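Apr 17, 2020
By Marlene Barbosa, Skollano

Hi Halvard,

You asked for something short on how the Flisbridge grant is going, so I'm writing this one the way I'd tell it to you over coffee (the spreadsheet went to Anderson already, and he'll send his own questions, I'm sure!).

The big news is that folding has finally moved out of the back hallway and into the main workroom. We put a wide table in there and spread an olive-green cloth over it, and I can't tell you what a difference that makes. Clothes don't slide around, and buttons don't scratch anything. The cloth does wrinkle toward the far side and I smooth it out about a hundred times a day, so Severyn wants to try clips. We'll see.

We've sorted and folded 697 garments since the last report, which is over 30 bags' worth. Dark things are still the slowest. Navy and black look the same to me by late afternoon, and I've put more than one piece on the wrong pile. 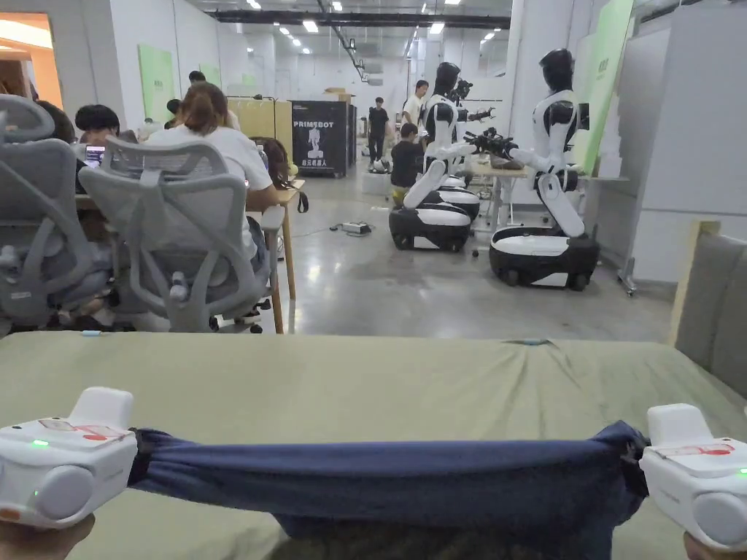
A navy piece held out over the folding table, with the desk crew at work behind.

Sharing the room with the desk people was the part I worried about, and it's been fine. They get the long wooden desk and the good mesh chairs, we get the table, and if somebody has a question about a size label they just turn around and ask. The light is wonderful in there too, with those rows of ceiling lights and white walls. The concrete floor is hard on the feet, though. Tarcísio priced standing mats from Fagundes and I'd like to buy two out of the supplies line if you're okay with that.

Money-wise we're close to plan. The Lavum laundry bill came in a bit higher because we sent the heavy sweaters out together, and I've moved 12 dollars from postage to cover it. The shelving is still on order.

Next up is the kids' clothing, which has been sitting in boxes since September. I'd like to have it all folded and labeled before I write to you again. Could you let me know about the mats?

Marlene

Contact: Marlene Barbosa, Skollano | © 2020 Skollano | Back to top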